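Rusberg round table, light wood top

Item 1107. Finish: pale wood. Edge: rounded, without corners. Height: fixed. Supplied flat, base and top in separate cartons.

The Rusberg is a single-pedestal table for small rooms, counters and shared work areas. The top is 90 cm across and seats one person with working space on all sides, or two for coffee. It ships with the base plate, column, mounting ring and 8 screws. A hex key is included. Felt pads for the base are sold separately under Podo. 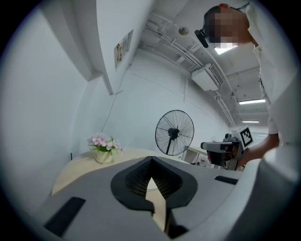
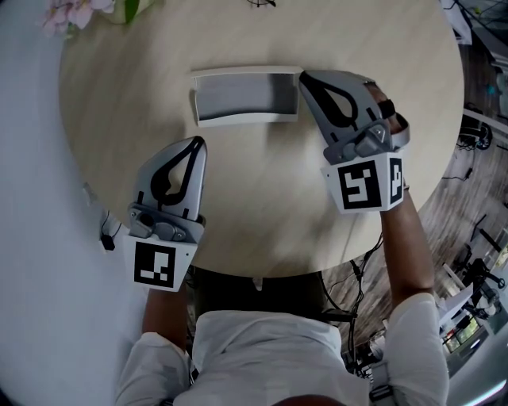 Load and placement. Maximum evenly distributed load is specified in the assembly sheet and must not be exceeded at the rim. Keep heavy items over the column. Light items can stand near the edge, as the flowers do in the second view, and the middle of the top then remains available for hand work or for a shallow tray such as the white one in the second view. Do not sit or lean on the rim. On uneven floors, adjust the leveling feet before tightening the column.

Care. Wipe with a damp cloth and dry the surface with a second cloth. Do not use abrasive pads. Place a saucer or mat under plant pots. Marks left by standing water are not covered by the warranty.

Related items. Hakon stacking stool, pale wood seat. Aliyu open wall shelf, white. Replacement mounting ring, item 972.

Product data maintained by Aishwarya Shetty. Questions about parts and assembly: Daniyal Bugti, spare parts desk. Orders received before noon are packed the same working day. The item is out of stock in July during the annual inventory.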